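Getting Stains Out of a White Tabletop (and Keeping Them Out)

Posted Mar 31, 2025

We've had a white table in our kitchen for 8 years now, and if you have one too, you already know. Everything shows! Coffee rings, marker, that yellow smear from the curry you were sure you wiped up. I've tried just about every trick going, so I'm putting the ones that work for me in one spot.

Start with dish soap. I know, boring, but a drop of it in warm water and a soft cloth takes care of most of what lands on a table in a day. Go over it a second time with plain water and dry it with a towel. I skipped the drying part for years and kept wondering why the top looked cloudy (soap film, all of it).

For tea and coffee rings I use baking soda mixed with a little water until it's like toothpaste. Dab it on, leave it while you do the dishes, then wipe in small circles with hardly any pressure. Please don't go at it with the green side of the sponge. I did that on my Flurberg side table and there's a dull patch the size of a saucer to this day.

Tomato sauce and turmeric are the tough ones. Get to them fast. If you missed your chance, do the baking soda paste first and then, if the table sits near a window, let the sun have a go at what's left. It took two sunny afternoons last April to fade a turmeric spot I'd given up on.

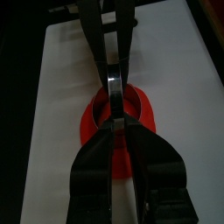 Ink and permanent marker come up with rubbing alcohol on a cotton ball. Test it somewhere hidden first, like under the lip of the table, and keep it well away from painted or varnished wood. Blot, turn the cotton to a clean side, blot again. If you rub you'll just have a bigger, paler blue spot, ask me how I know.

Candle wax: leave it alone until it's hard, then lift it with an old plastic card. Whatever greasy shadow is left comes off with the dish soap.

Sticky stuff from price tags gives up if you rub in a bit of cooking oil and wait ten minutes. Wash the oil off right after or you've traded one mess for another.

As for keeping it nice, I wipe ours down every night before bed, and the kids have a big vinyl mat for painting. Trivets too! Heat marks are the one thing I've never been able to fix, and I've tried mayonnaise, toothpaste and a hair dryer.

Next up I want to tackle the grout behind the stove, so if you have a favorite method, leave it in the comments. Bleach-free, please, the cat likes to sleep back there.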